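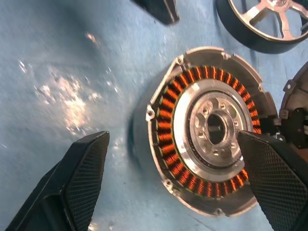
By Glykeria Triantafyllou
Filed under: Visits, Supported Employment
April

I went to the Trovness open day with a list of questions and came home with most of them still on it. I should say up front that I've worked in supported employment long enough to be a poor audience for slide decks. My brother has also been through two programs that looked a lot like this one on paper, and neither led to a paycheck.

Trovness runs job coaching and day services for adults with intellectual and developmental disabilities. Last year it opened what it calls a work pathways center in a former furniture showroom, and the open day was meant to show it off to families, case managers and the county people who sign the contracts. The parking lot was full by ten in the morning. The bus stop is on the far side of a four-lane road with no signal, and I watched a woman with a walker give up on crossing it and go down to the corner instead. If the plan is for people to get themselves to training, somebody should start with that road.

We began in the front room with coffee and a welcome from Renato Umali, the program director. He talks fast and well. The center has served 488 people, he told us, and he is proud of that number. I asked what "served" meant. It means anyone who has had an intake meeting. I asked how many of those people now hold a job that pays at least minimum wage, outside any building owned by Trovness, and have held it for six months. He told me they were "building the dashboard for that." He was polite about it, and he wrote down my email address. I haven't heard anything yet.

The tour itself went in groups and ours had 7 people in it, which was a good size. You could hear, and you could wander off a little. We saw the computer room, the practice apartment with its working stove, and a quiet room with a heavy door and a dimmer switch that I'd happily have in my own office. The practice apartment was the best thing in the building. A young man was making grilled cheese for visitors and had firm opinions about mustard. His coach stood well back and kept her hands in her pockets, and anyone who has done that job knows how hard it is. I'd have liked to stay longer, but we were moved along.

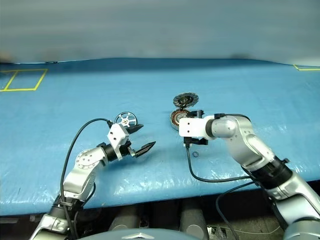 The blue work surface, with yellow tape toward the back.

After that came the partner talks. Two employers had been invited. Janavis, a commercial laundry, sent a shift manager who hadn't prepared anything and was all the better for it. She has hired four people through the center. One left after a month, one is now training new staff, and the other two are, in her words, fine, same as anyone. She pays them the same rate as the rest of the line. She also said the coaching dropped off sooner than she'd been told it would, and that she'd called twice to get someone back on site. Mr. Umali was standing by the door for that part. He nodded, and I give him credit for not jumping in.

The second employer was Farkas, a packaging company, and here I got grumpy. Their speaker talked for twenty minutes about culture and belonging. When a father in the back asked about pay, the answer was that the placements are "work experiences" lasting up to a year. Unpaid, then. A year is a long time to be experiencing work. I know there are rules on this, and I know a short trial can help somebody find out they hate warehouses. Twelve months of it is free labor with a certificate at the end, and I would've liked to hear somebody from Trovness say so.

Then lunch, which was sandwiches, and very good pickles.

In the afternoon we heard about Dastport, the scheduling and support app the center has been trying out. It sends prompts to a person's phone – leave now, take your badge, break is over – and lets a coach see which ones were answered. The grant behind it pays for 2000 licenses. I asked who decides what the prompts say. The worker and the coach decide together, we were told. I asked whether the worker can turn off the part the coach sees. There was a pause, and then a promise to check.
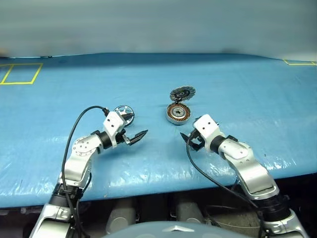 I don't think that is a small point. Support that a person can't switch off is supervision, and most of the people I work with have had plenty of that already. A woman in our group who uses the app told us she likes the bus reminders and ignores everything else. She got a laugh, and she also gave the most useful review of the product I heard all day.

So would I send someone there? For the practice apartment and for the coach in it, yes, tomorrow. For a Janavis placement, yes, with the coaching hours written into the plan and a date set to review them. For Farkas, no, unless the terms change. Before signing anything, I'd ask for the six-month job figures in writing, and I'd ask again if they didn't come.

They're holding another open day in the fall. I've put my name down, and I've already told Mr. Umali which question I'll be asking first.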